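[bench-buyers] Re: second cell, what would you spend on first?

From: Xuelian Su
To: bench-buyers list
Date: 11 May 2018 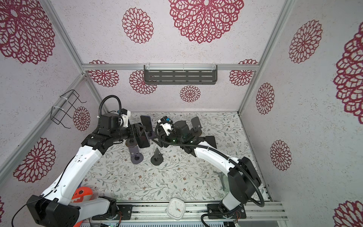
Phone and stands, two arms, our current cell.

Hi all, and hi Yanling!

Sorry for the slow answer, I had the quote from Plunberg open on my other screen all week and kept telling myself I'd write once I had read it properly. I've read it properly now. Twice! I have opinions.

Yanling Xue wrote:

> We have money for one two-arm cell this year and maybe (maybe!) a second
> one in September if the first one earns its keep. The work is small
> consumer stuff: phones, phone stands, chargers, that size. My boss wants
> one number from me and I have three quotes that don't cover the same things.
> One includes the enclosure, one includes grippers but no cables, and one is
> just two arms in a box with a handshake.
>
> Questions for anyone who has done this:
> 1) Did you buy the enclosure or build it?
> 2) How much did you put aside for grippers, and was it enough?
> 3) Is it worth paying for two matching grippers?
> 4) What do you wish had been in the budget and wasn't?
>
> I'd rather hear about the dull things than about the arms. Everyone wants
> to talk about the arms.
>
> Yanling

OK, dull things, my specialty.

On 1), we built it, and I'd build it again. Ours is aluminum profile with both arms bolted to a rail along the front, and the walls are just panels with patterned covering on them. I had a quote from Reuter for a finished enclosure and it was beautiful, with doors and a light bar and a little drawer, and it would have eaten the gripper money and part of the mat money too. The profile came cut to length and two of us put it up in an afternoon and a bit of the next morning (the bit was me putting a corner post in upside down). Whatever you do, spend properly on the front rail. Both bases hang off it, and if it flexes you will be chasing tiny errors forever and blaming the arms. I would go one size heavier than the drawing says. The difference on our order was $81, and I still think of it as the best $81 in the whole spreadsheet.

Also put a crossbar across the back wall even if you have nothing to hang on it yet. We have a slotted shelf under ours now, and there's a wire rack on the left wall held on with zip ties. I keep meaning to get real brackets for that rack. They're on the September list, right at the bottom, where they have been for a while!

On 2), no, it was not enough. I had a line that said "grippers" with one amount next to it, and that line should have been four lines: the grippers themselves, the spare fingers, the adapters to get them on the arm, and the cables. Fingers are the thing you will actually use up. We go through them much faster than I had guessed, especially on phones, where you want a good firm hold on something thin and slick and the pads wear shiny. A set of ten from Wovivetti is $103 delivered and I now order them two sets at a time. If your quote has grippers and no cables, please ask them for the cable price in writing before you compare it with anything.

On 3), I can only tell you what I'd do. I went back and forth on it, and the argument for matching is all about spares: one drawer of parts, one set of instructions, one thing for a new person to learn. The argument against is that the two sides often do different jobs. With phones and stands, one arm holds the phone up and the other one comes in beside it, and those are different kinds of reach. If your boss wants simple, go matching for the first cell and keep a small amount back for swapping one side later. Do ask for some kind of status light on whatever you get, though. Ours has a green one on the right side and I look at it far more than I look at the screen.

For 4), I went back through my own spreadsheet and looked for things I added by hand after the order went out. Here is what I found, in the order I found it, so not in any order at all:

Cable management. This is the one I'd shout about. The arms come with cables that are long enough to reach and long enough to catch on things, and you need slack for the full swing of every joint. Ours go up in big loops over the joints. The corrugated sleeve costs more per foot than you'd think, and you will cut the first piece too short. Buy double.

The floor mat. We use a printed one, light with little vines and flowers on it, and I have two other patterns rolled up in the closet. I budgeted for one mat. A plain mat tells you how your setup does on a plain mat, and if the work has to hold up anywhere else you want to swap both the floor and the walls now and then. Wall covering is cheap, hanging it straight takes forever, count the hours.

Objects! Nobody on the purchasing side believes me about this. You need more phone stands than you think, and different ones: round bases, flat plates, the pyramid kind, different grays and blacks. I sent in a request for stands and got asked if we were opening a store. Put them on their own line with a plain name like "work pieces" and they'll go through without a phone call. Same for the phones.

A clock. I know how that sounds. A plain white analog one sits on the rail between the two bases and it's cheap and useful and I'd put one in every cell.

Board covers. The little circuit boards and wiring under our rail are on my list for a proper cover. I had the cover in the first draft of the budget and took it out to get under the approval limit, and I regret it every time I go near there with a screwdriver.

Shipping and customs, if your arms come from overseas. Piten quoted me without it and the difference was $559 by the time the crates were on our dock. They were perfectly nice about it and it was right there in the small print, so that one is on me.

Now the single number for your boss. What worked for me was giving one number with a second sheet behind it, split into things you buy once (arms, rail, profile, controllers) and things you keep buying (fingers, sleeve, mats, work pieces). My manager signed the first sheet quickly and then asked good questions about the second one for half an hour. The second sheet is also what will get you cell number two, as you'll be able to show what the running cost looks like and the only argument left will be about the arms. I'd start filling it in the first day the crates arrive, even if it's only tape and screws.

And please don't compare those three quotes as they stand. Make a column for each, write every part down the side, and put "ask" in every box that's empty. I did that with Plunberg this week and got seven "asks", and their answer to the first one already moved the total. Not by a lot, but in the wrong direction for them, so I'm glad I wrote.

If it's useful I can clean up my spreadsheet and send it to you off list. The prices are ours and won't match yours, but the rows should carry over fine. It has a tab called "oops" that I'm fairly proud of.

Does anyone else here have a view on buying refurbished arms for a second cell? I've been offered a pair and I can't decide if I'm being clever or cheap. I'd want to know how the joints hold up and whether you could still get spares a year in.

Xuelian

--
bench-buyers: please trim your quotes when you reply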